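To: kitchen-automation list
Subject: Re: Prep arm at the Gunmont canteen, what happens to the early shift?
Date: Saturday, March 12, 2022

On the list a member at Justholm wrote:

> We have been told an arm is coming to our prep kitchen before the
> summer. Management says no jobs will go. The early shift does not
> believe it, and I have nothing to show them either way. Has anyone
> been through this? I mean what people do all day once it is in, and
> not what the supplier says. Also, who is meant to stop it if something
> looks wrong? Our cooks are not technicians.

I work at the Gunmont canteen and we have had ours since January, so I can answer some of this.

There were 11 of us on prep and there are still 11. Two of the early starters now come in at a later hour, which one of them likes and the other does not. She lost the early supplement and it took her union rep two meetings to get it paid for the rest of the year. Get that in writing before the thing is switched on.

The work has changed more than the headcount. The arm does cutting and some fetching. People do the washing, the checking, the seasoning and everything involving a hot pan. We also do a job that did not exist before, which is going through new routines in the simulator before they are let loose in the kitchen. Nyberg set up the software and a cook sits with it for 30 minutes at the start of the shift. At first only the day supervisor was allowed to. We argued that the people who use the knives should be the ones to say whether a movement is sensible, and that was accepted.

You do not need to be a technician for it. You watch, and write down anything you would not let a trainee do. So far we have logged 1,276 remarks, many of them the same remark. How a knife is picked up and where it is put down come up again and again. So does glass left close to where cutting is done.

The practice kitchen is nothing like ours, with red walls and marble tops, but the cooks got used to it.

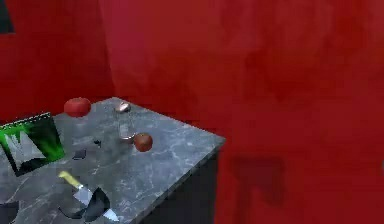
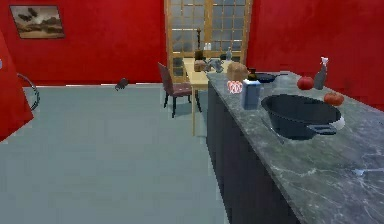
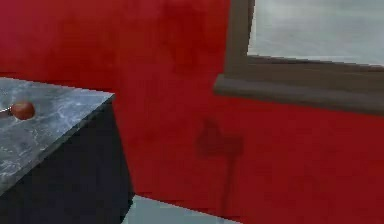
On stopping it: anyone may. That is our rule and I would push for the same at Justholm. There is a button at each end of the line and no form to fill in for the first stop of a shift. For a second one the supervisor comes over and asks what you saw. In the first weeks people were shy of pressing it. That got better when the shift targets were taken down from the board.

Things I would ask for if we were starting again:

Paid time for the simulator sessions, written into the rota. Ours came out of the break at first.

Training for the whole shift together. They trained 2 people and everybody else had to learn from them, which was unfair on those two.

A say in which tasks go over. We kept the bread, as the bakers wanted to keep it.

The canteen at Rondow has the same arm and went about it differently. I believe they put one person on the simulator full time. Someone from there is on this list and may want to add to this.

I can send you our rota wording if it is any use. Write to me off list, and say whether you need the night shift version as well.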